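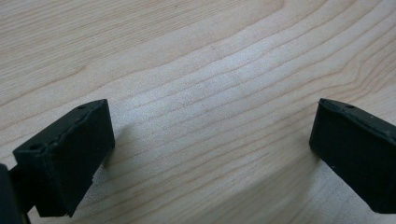
Speaker notes: Small Textiles on the Work Table
Tudus Collections Care Program, Jun 7, 2019
Speaker: Liv Fagerlund

Opening (5 minutes)

Welcome the participants on behalf of the program. Thank Khang Thái for preparing the handout, and confirm that everyone has a copy.

State the subject of the session: the handling, examination and storage of pouches, purses and small bags. The Melau store holds 191 such pieces. More than 900 further textiles are held at Kalavis and will be covered in the April course.

Preparing the table

Clear the table fully before a box is opened. Wipe the surface with a dry cloth and run a clean hand along the grain to find splinters or grit. Point out that glare on pale wood can hide a loose thread. Lamps should be moved to one side before work begins.

Pencils only. Rings and watches are to be removed.

Examining the opening

Begin with the rim, where most handling damage is recorded. Follow the edging in one direction from a fixed starting point and note any break in the stitching. Proceed to the lining. Folds are to be recorded as found and may be eased open only after the first record is complete.
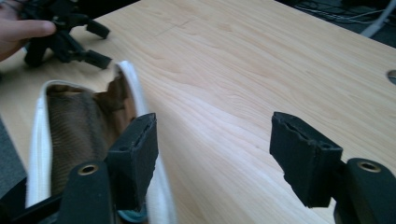 Open pouch with white piped rim and brown ribbed lining.

Ask the group which terms they would use for the lining. Accept "ribbed" or "corduroy-like" on a first record. A fiber name should be entered only after testing.

Refer to the Lý guidelines, section on pile and ribbed fabrics. Pause for questions.

Group exercise (15 minutes)

Participants work in pairs, one examining and one writing. Forms are collected by Khang Thái at the door.

Remaining time: padding and box sizes. If the session is running late, omit box sizes and direct participants to the last page of the handout.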